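Section 4. Placing and setting the Pudero plant timer

OK, you've got it out of the box, you've read my rant about the packaging in Section 3, and now you want the thing to turn a lamp on and off. I wrote this part after helping Renata Espinoza set up hers over the phone, which went badly enough that I took notes. Last changed 15 May 2025.

You'll want the timer, its cord, a lamp, the plant, and a paper clip for the reset hole. The settings are the same for the small Pudero and the tall one. Only the button layout differs, and I'll say so when we get there.

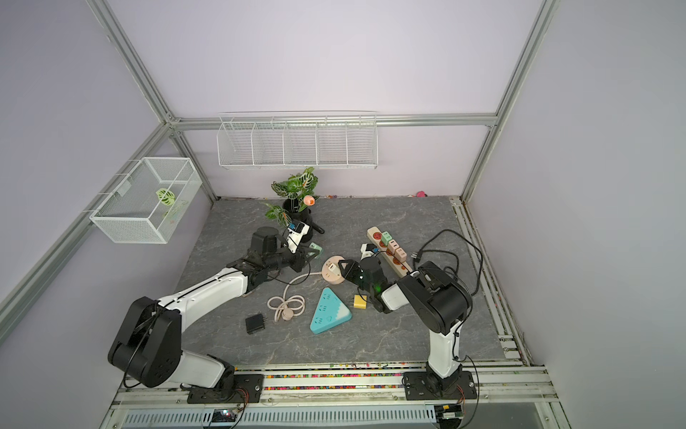
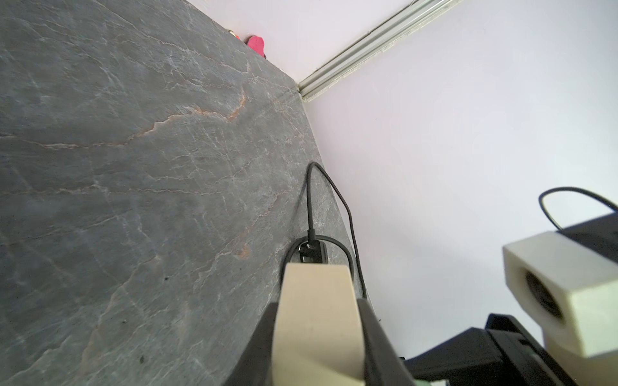
4.1 Picking the spot

1. Choose a flat surface near an outlet. Stone, tile, a wooden shelf, it really doesn't matter, as long as the plant doesn't rock when you bump it.

2. Put a saucer under the pot before you do anything else. I know, I know. But you will water this plant with the lamp already clamped in place, and lifting everything up later to slide a saucer underneath is a miserable job!

3. Set the timer on the side of the pot away from where you water. It isn't waterproof. The leaflet says "splash safe," and I have killed one with a splash.

4. Run the cord so that it dips below the outlet before it comes back up. Any water running down the cord then drips off at the low point and stays out of the plug.

Caution: Don't stand the timer in the saucer, even a dry one. Don't plug it into a power strip lying on the counter next to the pot either. If the timer gets wet, switch off the power at the breaker before you touch the plug.

Note: If your surface is natural stone, wipe up fertilizer drips the same day. Mine has a dull ring by the sink that no cleaner will shift, and I'm fairly sure the tomato feed did it.

4.2 Hooking up the lamp

1. Leave the timer unplugged from the wall for now.

2. Turn the lamp's own switch to ON. This is the step Renata missed, and it's the one I missed too. The timer can only pass power along, so a lamp that's switched off at its own switch stays dark forever, no matter how beautifully you program it.

3. Plug the lamp into the socket on the side of the timer. Push until it clicks. If you don't feel a click, pull it out and try again with a bit more nerve.

4. Plug the timer into the wall. The display shows four dashes, then 836, then goes blank. 836 is just the model code and has nothing to do with your settings. (Birger Amundsen wrote to me convinced his timer was stuck on 836 minutes. Fair enough, the manual in the box never mentions it.)

5. Press any button to wake the display. You should see a zero.

Caution: Plant lamps only, please. The timer isn't meant for heaters, heat mats or pumps, and the socket gets alarmingly warm if you try.

4.3 Setting the light period

Now for the odd part. The Pudero has no clock in it. It doesn't know if it's morning. All it does is count minutes of light, and whatever is left of the day becomes darkness, and then it starts over. So the moment you press START becomes your sunrise, every day, until you change it. Once that sinks in, the rest is easy.

1. Decide how long you want the light on and turn it into minutes. Multiply the hours by sixty. The longest period the timer accepts is 1080 minutes – eighteen hours, far more than most houseplants need. I use twelve hours for herbs and a little less for the leafy stuff in the hallway.

2. Hold SET until the zero blinks. On the tall model SET is the lower button, on the small one it's on the left.

3. Use the arrows to reach your number. Each press moves it by 5, and holding the arrow down makes it race. It will overshoot. Let go early and tap your way in.

4. Press SET once to save. The number stops blinking.

5. Wait until the time you'd like the light to come on each day, then press START. The lamp comes on right away.

Note: If you'd rather not stand there at six in the morning, you can press START the evening before and use the delay. Hold START and the up arrow together until a small "d" shows up, then enter the minutes until sunrise the same way as in step 3. I used the delay for a while and gave up on it, as I kept doing the sums wrong.

4.4 Checking that it works

1. With the lamp on, hold SET and START together. The lamp should go off, wait a moment and come back on. That's the built-in test, and it doesn't touch your settings.

2. Look at the lamp again at bedtime. It should be off, or on, whichever your sums say.

3. Do the same the next day. A timer that has made it through 2 full days will usually go on for months without you thinking about it.

If the lamp doesn't come on during the test, go back to 4.2 step 2. It's almost always the switch. If the switch is on, try the lamp directly in the wall, and if it lights there, the fault is in the timer and you should get in touch with the shop.

4.5 After a power cut

The saved number survives a power cut. The starting time doesn't. When the power comes back the timer waits, display blank and lamp off, for you to press START. Helju Šimkus lost a tray of basil this way while traveling, and she now has a neighbor look in on the plants. I haven't found a better answer than that. The Midis timers restart by themselves, for what it's worth, but they cost more and they hum.

1. Press any button to wake the display and check that your number is still there.

2. Press START at your usual sunrise, or press it now and put up with a shifted day until you get around to fixing it. The plant won't mind one strange day.

4.6 Starting over

If you've made a mess of the settings (I do it every time I show somebody the delay), wipe everything.

1. Unplug the lamp from the timer, but leave the timer in the wall.

2. Push the straightened paper clip into the hole on the back and hold it there for about five seconds, until the dashes show.

3. Take the clip out and wait for 836 to come and go.

4. Plug the lamp back in and begin again at 4.3.

Caution: Use only the marked reset hole. The slots next to it are vents, and nothing metal should ever go into those.

4.7 Bits and pieces that didn't fit anywhere

The display goes dark by itself after a short while. It's normal, and the count carries on behind it.

The soft ticking when the lamp switches is normal too. A steady buzz isn't. Unplug it.

Wipe the case with a dry cloth only. Khurram Qureshi tells me glass cleaner fogs the display window, and his is so cloudy now that he sets it by counting presses.

Moving the plant to another room? Press and hold the down arrow until the lamp goes off, then unplug. If you just yank it out, you'll be treated to the power cut routine in 4.5 at the other end.

Lamp height, and what to do about leaves that curl or go pale at the tips, is all in Section 5.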